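The robotics club at Hajdu Technical School meets in the old drawing room on the second floor, and at four in the afternoon it is already full. The students are teaching a machine to tidy cables, a job which most of them do not like to do at home. They move a hand-held gripper themselves, and the recorded motions will later train the arm they call Gridell.

In the first month they wanted to start with cups. Botond Illés, who leads the club, persuaded them to try something soft and difficult.
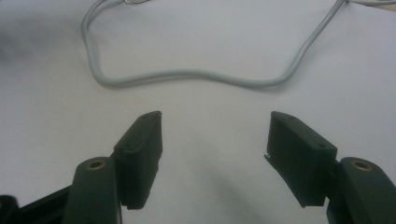

A cup stays where you put it, Lawal Dauda told me, but a cable has its own opinion, and you must wait until it has finished moving before you close your fingers.

The club has 583 recordings so far, and it wants to have more before the Trasix Cup in June. Each student makes up to 16 in one afternoon. After that the wrist becomes tired and the motions become lazy, and Illés sends the student to the computer to sort files.
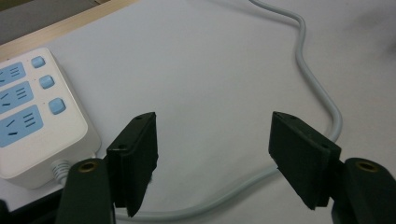
Choosing the cable took longer than I expected. The club had a box of thin ones, but they were too light and jumped away at every touch. Now they practice with a power strip, and it brings its own troubles. The gray cord makes a wide loop on the white table, so a student who takes it in the wrong place can pull the whole loop out of shape. There is also a switch button beside each socket, and the younger members already ask if Gridell could learn to press them. Illés says next year — maybe.

Money is a smaller problem than time. A local shop, Boltano, gave 400 euros in the autumn, and 160 of it is still there. The students want to spend it on better lamps. Illés would prefer a second computer, and when I left they were still discussing it in the corridor. 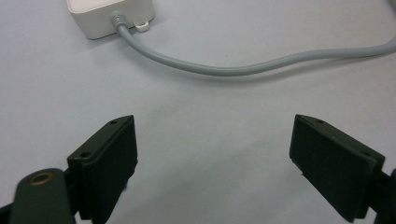

Cable practice at the Hajdu robotics club, with the gripper open.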